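4.2 Contrast between work surfaces and the items placed on them

The second part of the Tenavbridge study dealt with the surfaces on which older residents prepare food, sort mail, take medication and carry out small repairs. Earlier housing guidelines have tended to treat lighting as the main aid for people with reduced vision, and the lighting levels recorded in the Mellor buildings were for the most part adequate. Residents nonetheless reported difficulty in finding the edge of a plate, a tray or a sheet of paper. These reports came from well-lit kitchens as often as from dim ones, and they were most frequent where the colour of the item was close to that of the surface below it.

Data were collected in 18 dwellings managed by Prindska, a non-profit housing provider. Residents were asked to rate how easily they could find the edges of everyday items on their own counters and tables, and again on a set of removable coverings supplied by the study team. In total, 2868 ratings were obtained. Each was entered in the Edadex scale, which runs from 0 (edge not found) to 10 (edge found at once). Visits took place in January, when daylight hours were short, and the ceiling lights were left as the resident normally kept them.

Ratings for pale items on pale counters were consistently the lowest. Dark coverings improved the scores for white crockery and paper, although several residents disliked their appearance and said that crumbs and dust showed more readily. Patterned coverings gave mixed results. Bold patterns interfered with small items such as tablets and coins, while very fine textures, including regular perforations in a black top, were treated in the analysis as plain (Figure 1). 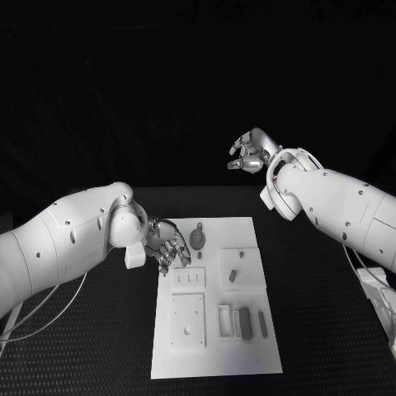

The position of the covering also mattered. A mat smaller than the working area created a second edge, and some residents reached for that edge in place of the item itself. This was most common when mail or paper was being handled, as both the mat and the sheet had straight sides. Mats that reached the full depth of the counter removed the difficulty. They were harder to lift for cleaning, however, and two households stopped using them before the second visit. Cost was raised less often than expected; weight and storage were mentioned more.

A further question concerned what lies behind the work surface. Kitchens in the Mellor buildings, completed in 2000, have white wall tiles above white counters, so that the resident faces a single pale field with few breaks in it.
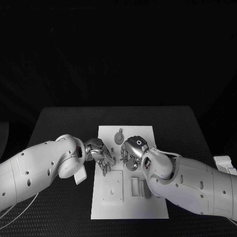
Backgrounds have received little attention in home assessment, which usually records the floor, the counter and the light fittings and leaves the wall aside. The ratings suggest that a background similar in tone to the surface does little harm when the item itself differs strongly from both. Figure 2 shows this arrangement in its simplest form: a white board rests on a dark table, with a black curtain behind it, and the faint folds in the cloth do not compete with the board. The reverse arrangement, a dark board against pale tiles, scored almost as well in the Prindska dwellings and was preferred by residents who found large dark areas gloomy.

One caution applies to the findings as a whole. Residents rated their own homes, and familiarity may have raised the scores for poor surfaces. As Honeylyn Tolentino noted during the review of the draft protocol, a person who has used the same counter for many years may know where the plate is without seeing it well. Ratings from the removable coverings are less affected by this — the coverings were new to everyone — and they are given greater weight in the following section.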